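March, open afternoon, written up the same evening

Marion Forsyth brought the visitors over from Grondcombe a little after two, and I think we had all forgotten how much noise a group makes in that corridor! Lovely people though, and very patient while Himar finished loading, which took longer than it did in the rehearsal (I had left the old session open on the second machine, so that one is on me).

We opened with the simulated kitchen, as agreed. I talked for too long about why we practice in rendered rooms before we let anything near the real bench, but they kept asking, so I kept going. Scene 331 was the one I had picked for the big screen - tiled wall, tiled counter, the teal bottle with the hooked spout toward the back - and I still think it was the right choice, even if Munro would have liked something with more in it. 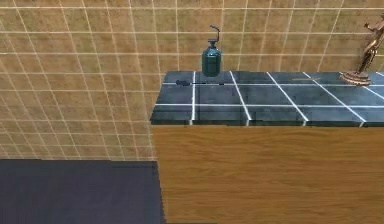 A gentleman near the door wanted to know whether the grout lines cause the vision side any trouble. I said I would rather show him than guess, and then of course I couldn't find the comparison runs. They are in the Kalunine folder, for anyone who goes looking, under the old naming. Marion has his address and I have promised to send them on.

After that we did the live part. The arm made 9 picks out on the real bench and dropped 2, both of them the small sponge, and the second drop got the warmest applause of the afternoon. We should do something about that sponge before the next visit, or else keep it in as a crowd pleaser.

To do: restart the 4000 episode batch that I paused for the demo, put the stools back in the side room, and thank Munro for the cake.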